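## Winter bike care in the kitchen and the shed

Most of the damage to a road bike between November and March happens after the ride, while it stands wet against a wall. These tips are for people without a proper workshop. I do nearly everything on an upturned crate by the back door in Rutbridge, and the rest at the kitchen sink.

**Rinse first, brush second.** Use a watering can with a rose on it, or a hose turned well down. A pressure washer will push water past the seals in the hubs and bottom bracket. Let the grit run off before you touch the paint with anything, then use washing-up liquid in warm water and a soft brush. Keep one brush for the frame and another for the chain and cassette, and mark the handles so they don't get swapped.

**Wipe the rims.** If you have rim brakes, go round both rims with a damp rag after every wet ride and pick any bits of metal out of the pads with a pin. With discs, keep all sprays well away from the rotors. Clean them with isopropyl alcohol on a fresh cloth and nothing else.

**Dry the chain before you oil it.** Run it backwards through an old towel until the towel stops coming up black. One drop on each roller is enough. Leave it for an hour, then wipe off whatever is on the outside — oil on the side plates only collects dirt.
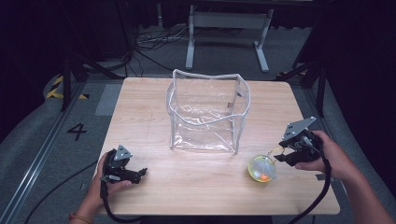
I change the chain when the gauge says so, and I write the mileage on a strip of masking tape inside the shed door. The last one came off at 3,681 kilometres, which was mostly wet lanes. A winter chain needn't be an expensive one.

**Wash bottles the same evening.** Drink mix left overnight goes sour and the smell gets into the plastic. Hot water, a spoonful of bicarbonate of soda, a bottle brush, and then stand them upside down with the lids off. Pull the valve out of the lid if it will come. For black spots, soak the lid in sterilising solution and rinse it very well.

**Stuff wet shoes with newspaper.** Take the insoles out first. Change the paper after an hour, and again before bed. Keep shoes off the radiator, as the heat can soften the glue round the sole. Mine are dry in the morning unless I've been through a ford.

**Turn shorts inside out.** Wash them at 30 with no fabric softener and hang them with the pad facing outwards. Do up all zips and Velcro before they go in the drum, or they will pull threads in everything else.

**Check the tyres while they're clean.** Let out half the air and go round slowly under a good light. Small flints can be eased out with a blunt pick. A dab of superglue will close a shallow cut, but if you can see the casing threads, bin the tyre.

**Grease the seatpost.** Mark its height with tape, take it out, wipe it, grease it and put it back. I do this every 4 weeks in winter. Carbon posts want carbon paste instead.

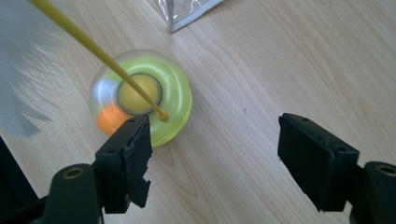
Estela Huenchumán: I'd add the bar tape to this. I left mine on from August right through the winter and when I finally unwrapped it there was white powder all over the bar by the shifters, and pitting underneath. Sweat as much as rain, I think. Now I peel it back and have a look at Christmas.

Good point, and one I've skipped myself. If the powder wipes off and the metal is smooth, rewrap and carry on. If there are pits you can feel with a fingernail, replace the bar.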